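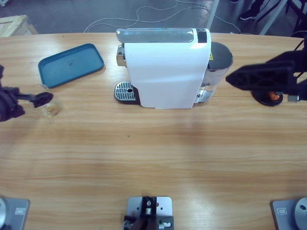

White capsule machine and a teal tray on a light wooden table.

Bila Table Oil, 900 ml tin
Made by Ernthorpe
Sold by Flukside

In stock. Ships in a padded box with a lint-free cloth and a printed instruction card.
Page updated 17/09/2018

I've been selling wood finishes long enough to have strong feelings about them, and I'll put mine right up front: Bila is the one I use at home. I have a tin under my own kitchen sink, with a drippy rim and a lid I've hammered shut more times than I should have (use a rubber mallet, please, a regular hammer dents the lid and then it never seals right).

It's a plant-based oil with a little hard wax in it, meant for indoor tables, desks, shelves and countertops. You wipe it on, let it sit, wipe off what's left, and go do something else. It soaks in, so you still feel the grain when you run your hand over the wood. If you love that thick, shiny, bar-top look, you'll be disappointed with this one and I'd steer you to a varnish.

What it looks like

The clear version is low sheen, somewhere between dull and satin. It does warm the color up. On maple and ash you'll get a soft golden tone, on oak it goes a shade or so deeper, and on walnut it looks fantastic, like the wood did when you wet it at the lumberyard and decided you had to have it. The easiest way to guess at your own color is to dab a little water on a sanded spot underneath the table. The oiled color will be close to that, maybe a bit richer.

There's also a white-tinted version for people who want pale wood to stay pale. It's a separate listing and a different tin, so double-check before you order! I get a couple of mix-ups every month and the tins look nearly the same on a phone screen.

How far it goes

One tin covers up to 97 square feet in a single coat on hardwood. Pine and other soft, thirsty woods drink a lot more on the first pass, so plan for less. People nearly always put on too much the first time. I did too, and ended up with a sticky desk that I had to scrub back with a white pad and start over.

Putting it on

Start with bare wood. Old varnish or polyurethane has to come off completely, and wax needs to be cleaned off as well. Sand with the grain, finish at a medium-fine grit and stop there. If you go super fine the surface gets so closed up that the oil just sits on top of it.

Vacuum, then wipe with a barely damp cloth and let the wood dry out fully.

Stir the tin with a flat stick. Don't shake it. The wax settles at the bottom and shaking gives you bubbles while leaving the good stuff stuck down there.

Pour a small puddle on the wood and spread it with the cloth, working in sections you can reach comfortably. Leave it for a few minutes, then buff off everything that hasn't soaked in. Look across the surface toward a window and any wet patches will show up as shiny spots. Do the edges too, and the underside if you can manage it, especially on a wide solid top.

Let it dry overnight and put on another thin coat. Desks and dining tables that get heavy use can take a third. After the last coat, keep water and hot dishes off for 5 days. You can set light things on it sooner, just go easy and don't drag anything.

Living with it

Coffee, red wine and water are fine if you wipe them up in reasonable time. Leave a wet glass overnight and you may get a ring. The nice part is that you can fix a ring without redoing the whole table: light sanding on that spot, a little oil on a cloth, buff, done. I've repaired one corner of mine over and over (we have kids who do watercolors there) and you can't find the place anymore.

For everyday cleaning use a damp cloth with a drop of mild dish soap. Skip the spray cleaners, the bleach, and those rough green scrubbers. When water stops beading and the wood starts to look dry, give it a fresh coat. I do mine in August, when I can have all the windows open.

Please read this bit

Oily rags can heat up by themselves and catch fire. I mean it. Lay used cloths out flat outdoors until they're stiff, or soak them in water and keep them in a closed metal can. Never wad them up in the trash.

What customers have told me

"Did my grandmother's dining table over a weekend. The smell was mild and gone quicker than I expected. Wish the tin had a pour spout." Dwight Marchand

"Used it on shelves in white oak. Beautiful. My first coat was blotchy where I hadn't sanded evenly, which was my own fault, and the second evened it out." Esmaeil Fallahi

Dwight's right about the spout. I've asked for one. For now, pour what you need into an old jar lid and close the tin right away, as air is what makes it skin over.

Goes well with

Safavi buffing pads, pack of 3. White, non-scratching, good for working the oil into open-grained woods and for taking back sticky spots.

Shipping and returns

The tin goes by ground only, and we can't send it by air at all. Unopened tins can come back for a full refund. If yours shows up dented or leaking, take a picture of the box before you throw it out and email it to me with your order number, and I'll get another one on its way.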